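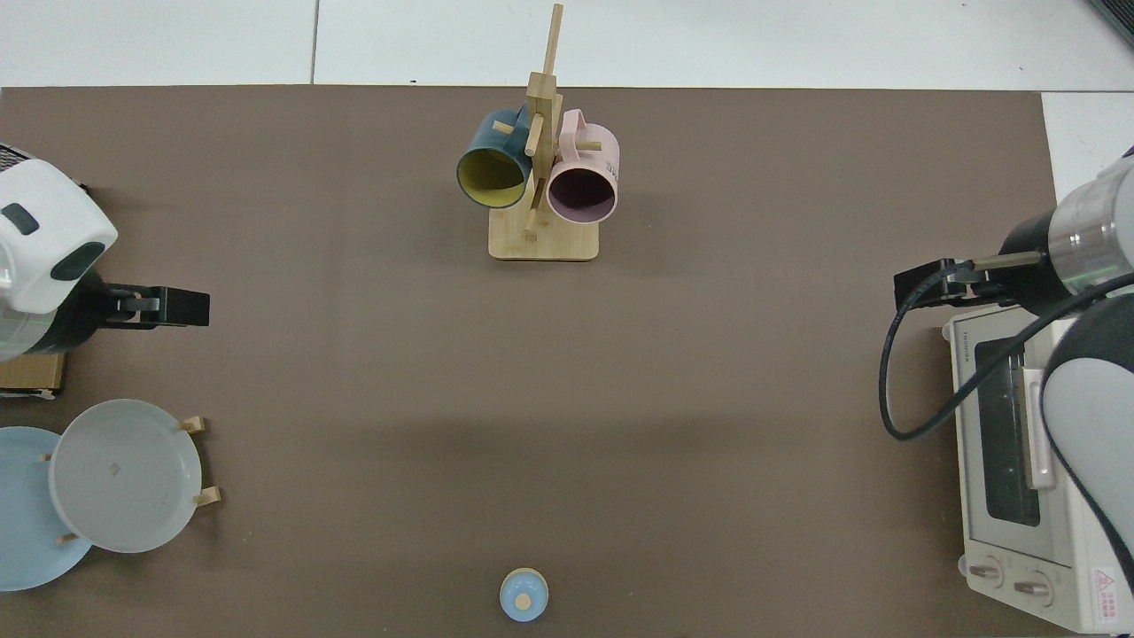 Figure 3. Head camera view of the Paltden cell, with the mug tree toward the back of the mat and both grippers over the table.

5.2 Unplanned stops during the marker handover

The handover task was the simplest of the tasks we ran at Paltden, and it gave us the most trouble. One arm (the giving arm) holds a marker over the mat, the other (the receiving arm) closes on it, and the first lets go. We ran 100 handovers with the Reltavell controller at its default contact limits. Of these, 26 ended in a protective stop before the receiving gripper had closed. The remaining trials finished without a stop and are not discussed in this section.

We first blamed the planner. A path that brings two grippers this close together leaves little room for error, and the Clamberg collision checker was known to be loose near the fingers. Florian Pfister replayed every stopped trial against the full arm models and found no contact between the arms in any of them. The joint logs agreed with him. In each case the controller had reported an outside force at the wrist of the receiving arm while that arm was still moving through free space.

The household objects were left in place throughout, as in the other tasks. None of them was touched in a stopped trial. We had expected the mug tree to be involved, and we had spent most of November padding its collision volume, with no effect on the stop rate.

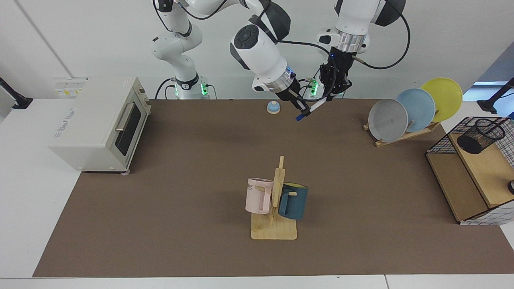

5.3 Cable load at the receiving wrist

The controller estimates outside force by subtracting the modeled weight of the arm and gripper from the measured joint torques. The gripper model we used came from Hollenstein and included the body and the fingers. It did not include the cable. With the wrist near its home pose the missing weight made little difference, and the error stayed well below the stop limit. When the wrist turned toward the giving arm, the cable was drawn tight and began to pull on the wrist itself. The controller had no term for this pull and treated it as a collision.
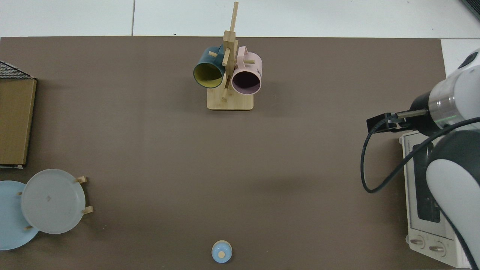
Cable slack had been set by hand when the cell was built, and the build notes give no length for it. Too little slack causes the pull described above. Too much causes a second fault, in which the loop swings out and rests on something else in the cell. The arm over the oven leaves its cable room to do this: the loop drops from the gripper, swings left over the mat, and comes back up to the right across the arm. We recorded 3 trials outside the main set in which the loop caught during a return move. In 2 of them the controller stopped the arm. In the third it did not, and Reet Kļaviņa pressed the emergency stop.

The third case is the more serious one. The pull built up slowly, and the Reltavell filter is designed to remove slow changes in the force estimate -- it treats them as sensor drift. A cable that tightens over a few seconds looks the same to the filter as a warming joint.

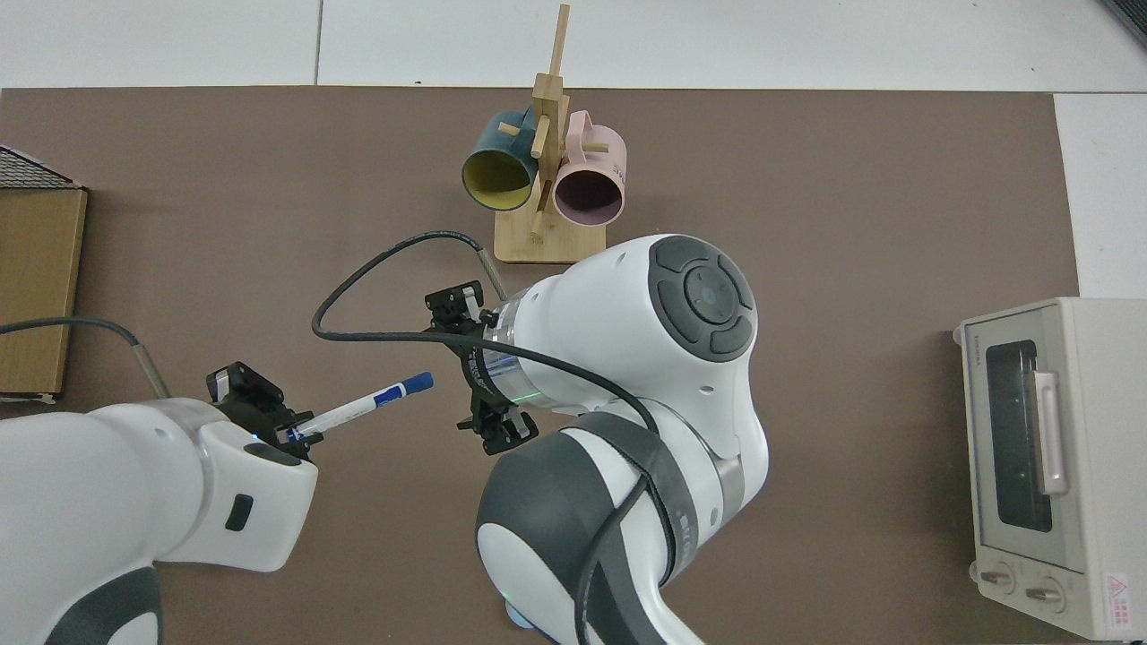

We turned the filter off for all later handovers and accepted the extra false stops. We also added the cable to the gripper model as a point load, which helps when the loop hangs free but does nothing once it is tight or caught. A clip farther up the arm would be a better repair. It had not been tested when the logs were closed on Feb 17, 2021, and we make no claim for it here.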